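Notes on moving Nanitero off a single planning loop

For most of the spring the planner ran both arms in one loop. One tick, one joint state vector, one collision check, one pair of trajectories out. It was easy to reason about and it was slow. When perception stalled, everything stalled with it, and the arms would finish whatever segment they had and sit there until the next message arrived.

I split it in July. Each arm now has its own process with its own clock, and a third process, which we call Makori for no good reason, owns the shared volume over the middle of the table. An arm that wants to enter the volume asks for a lease on a swept region. Makori checks it against the leases already out and says yes, no, or wait. Leases expire after 2 seconds unless renewed.

The hard part was picking the size of the swept region. Gwenllian Voyle wrote the first version with convex hulls around each link, padded by 5 cm. That is safe and nearly useless, as two grippers can never work on the same side of a part. The current version uses capsules for the links and a finer mesh for the fingers only, with 10 mm of padding. Rejected requests dropped a lot. Replay over 1,000 logged requests gave no case where two granted leases overlapped.

The test part is the green ring. It is flat, it has a hole in the center and smaller holes around it, and the pose estimator dislikes it for exactly those reasons. Yaw is close to ambiguous, so the estimate jumps between equivalent answers and the planner takes each jump as a new goal. I now hold the first accepted yaw and only replace it if the position moves too.

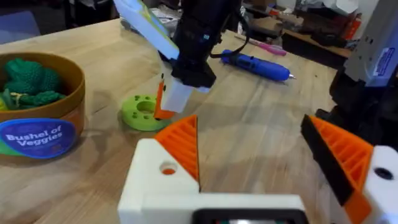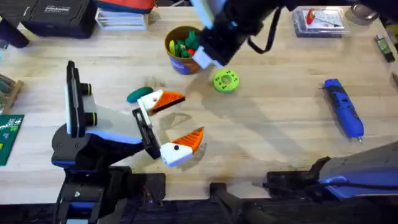
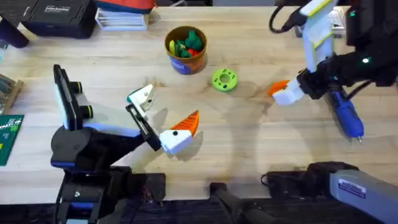
The green ring on the table, with the arms over the work area.

Two things are still open. The wrist view and the fixed view disagree on the height of the ring by a few millimeters, and the error changes with reach. Hubert Bielecka thinks it is the hand-eye calibration. I think it is timestamps: the wrist frames are stamped on arrival and the joint states at the source. Stamping both at the source means changing the Codham driver, and I have been putting that off.

The other is lease starvation. If the left arm renews often enough, the right arm can wait indefinitely. I added a counter that blocks a renewal when the other arm has been refused 5 times in a row. It works in replay. I would prefer a proper queue, but a queue needs a way to cancel a request when the goal changes, and the message format has no field for that yet.

Next is the logging. Each process writes its own file and I line them up by hand.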